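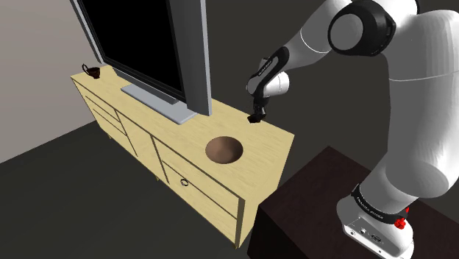 How many demonstrations does an operator need to record before a task can be trained?
For a single pick-and-place task with one object type, Andent recommends 163 accepted demonstrations. Tasks with more than one object type require more, and the release notes list a starting count for each.

Category: Product News / Robot Teaching

Stakach Releases Andent 2, a Teleoperation and Hand-Guiding Package for Simulated and Physical Arms

Stakach today announced the general availability of Andent 2, a software package for recording robot tasks by remote control or by hand guiding. The release adds a simulated workcell, so that operators can practice and record on a rendered arm before time is booked on a physical one.

In remote mode, the operator moves a handheld controller and the arm follows its position and orientation. A trigger opens and closes the gripper. In hand-guiding mode, available on physical arms only, the operator holds the wrist and moves the arm through the task while joint positions are logged. Both modes write the same file format, and recordings from the two can be mixed in one training set.

Each recording stores joint positions, gripper width, controller input and all camera views on a common clock. Andent 2 supports an overview camera and a wrist-side camera by default. The close view is intended for judging finger contact, which operators in the pilot program named as the hardest part of the task to assess from a distance.

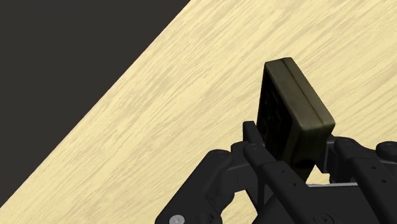 Source: Stakach. Simulated workcell, close view of a block held in the gripper.

The pilot program was run with Zolthorpe, a contract packaging company, and Cheng, a supplier of laboratory fixtures. Operators at the two sites recorded some 2000 demonstrations. Of the first 226 recorded at Zolthorpe, 23 were rejected at review, mostly for pauses before grasping and for regrasps in mid-air. Review rules were revised in July and are included in the release as editable defaults.

"A demonstration can reach the goal and still be poor training data," said Florencio Arroyo, product lead for Andent at Stakach. "If the operator stops to think above the object, the policy learns to stop there too. We put the trimming and rejection tools on the same screen as the recorder so that this gets caught the same day."

Other changes in this release:

Adjustable motion scaling between controller and arm, set separately for travel and for grasping.

Clutch button, which holds the arm in place while the operator repositions the controller.

Replay of any recording in simulation at reduced speed, with gripper width plotted against time.

Existing Andent license holders can upgrade at no charge. Recordings made in the previous version open without conversion, but do not contain controller input and cannot be rescaled. A live remote session for new users will be held on Friday. Registration is through the Stakach support desk.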